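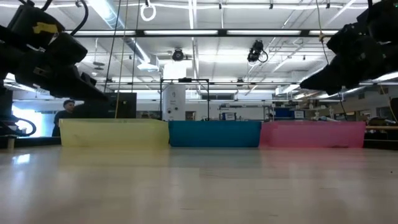

Figure 1. Two-arm station with yellow, teal and pink bins along the far edge of the table.

Unit 7: Collecting Demonstrations for a Sorting Policy
Handout, revised 2/25/26

7.1 Purpose
A policy trained by imitation can only be as good as the examples it is given. Students in this unit will record demonstrations of a sorting task on a two-arm station of the type shown in Figure 1 and submit them to the Dolix archive.

7.2 Terms
Episode: one continuous recording, from the start position to the return of both arms.
Operator: the student controlling the arms.
Start state: the placement of the objects and bins before recording begins.

7.3 Procedure
Each pair records 44 episodes. Bin order remains fixed for the first 12 and is changed before each later episode according to the Darkport schedule. Objects are to be placed by hand at the positions listed on the sheet. Reaching across the table during an episode ends that episode.

Failed grasps followed by a successful second attempt are kept and marked "recovered." Episodes in which an object leaves the table are marked "failed" and stored separately.

7.4 Lighting
Glossy tabletops reflect overhead lights and the lower edges of the bins. Leave the room lights at the same setting for the whole session and record that setting in the log.

7.5 Submission
Logs are due one week after the session. The January set, 197 episodes, is available for comparison in the Hestanus folder.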